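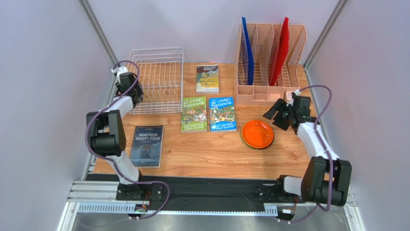 Fig. 2. Wire rack on a wood-grain surface, nothing in it yet.

Section 4: Where to put the Clamby, and what to put under it

The Mekitz Clamby is a countertop dish dryer. It blows warm air upward through whatever plate rack you already own. It does not wash anything. Onni Juntunen on our help line would like you to read that sentence again before you call him.

Choosing a spot

1. Pick a flat, level surface within reach of a wall outlet. If a pea rolls off your counter, fix the counter first.

2. Leave 25 cm of open space above the rack. Warm air goes up, and so does the finish on the underside of your cabinets.

3. Keep paper, dish towels and cookbooks away from the side vents. The vents will not set fire to a cookbook, but they will turn its pages, and you will lose your place.

4. Wipe the surface and let it dry. The rubber feet grip clean wood, tile and stone. They do not grip bacon grease.

Note: On oiled or waxed wood, put the supplied cork mat under the base. Without it the feet leave four gray circles that no cleaner we have tried will shift.

Fitting the rack

5. Set the base down with the dial facing you. If you are looking at the cord, walk around to the other side or turn the base.

6. Place your rack on the two ledges. Any open rack with upright slots will do. Solid plastic trays will not, as they block the air and then slowly change shape.

7. Press down on each corner. If the rack rocks, fold out the small metal tab under that corner until it stops. The tab is stiff. Use a spoon handle and spare your thumbnail.

8. Slide the drip pan in from the left until it clicks. It goes in from the right too, but it will not click, and you will find out about it on the floor.

CAUTION: Never run the Clamby without the drip pan. Water that gets into the fan housing voids the warranty and makes a noise that upsets dogs.

First run

9. Turn the dial to LOW and run the dryer empty for one full cycle. A faint smell of warm dust is normal. A strong smell of anything else means a sticker is still attached to the heater plate. Turn off, unplug, let cool, peel.

10. Load plates with the eating side facing the dial. Cups go upside down. Knives go point down, please.

Note: Despina Gavrilă, who wrote the first edition of this guide, recommended leaving every second slot open for faster drying. She is right, though she also lives alone.

If the light blinks

Two blinks: the pan is missing or not clicked in. See step 8.
Steady blinking: the vents are blocked. Move whatever you put there after reading step 3.

Spare cork mats are part no. 396. Drip pans are part no. 3574. Order either from the Jomholm parts desk, closed Tuesday.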